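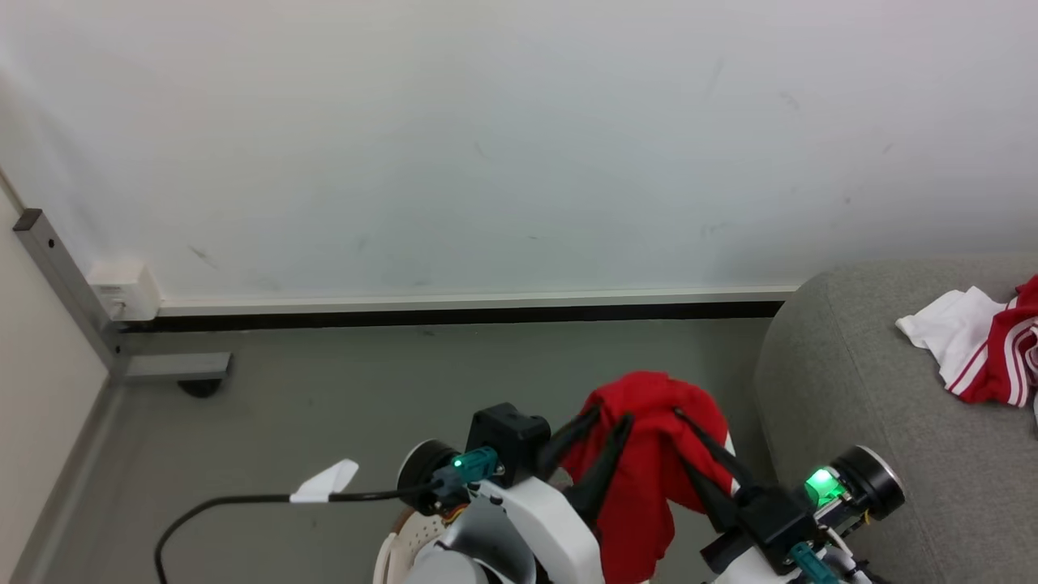

Red cloth, held up over a gray floor

Grundov: Viewer Questions

What is Grundov?
A daytime serial set in the harbor town of Prustenach. It follows the Amundsen family, who own the hotel, and the people who owe them money.

When are new episodes posted?
At 2 p.m. on weekdays. The show takes two weeks off in August and comes back with a double episode.

Do I have to start at the beginning?
No. There are more than 2000 episodes. Most new viewers start with episode 121 of the current run, when Hjørdis Hägglund joins the cast as Dr. Kiten.

Is Dr. Kiten related to the old Kiten family?
She is the niece of the judge. The show confirmed it in episode 147, in the courthouse hallway.

Who plays Paul Amundsen now?
Jérémie Aubert. He took over the part in March. The character's memory loss was already in the story by then and was dropped a month later.

Is the boat fire going to be solved?
The writers have not said. The insurance file is still missing as of the latest episode.

Can I get on the extras list?
The list is capped at 300 names and is full. It reopens in the spring. You must be 18 or older.

Why are some older episodes missing?
The music rights ran out. Recaps for those episodes are in the archive, sorted by year.

Can I post spoilers in the comments?
Only under the recap for that episode.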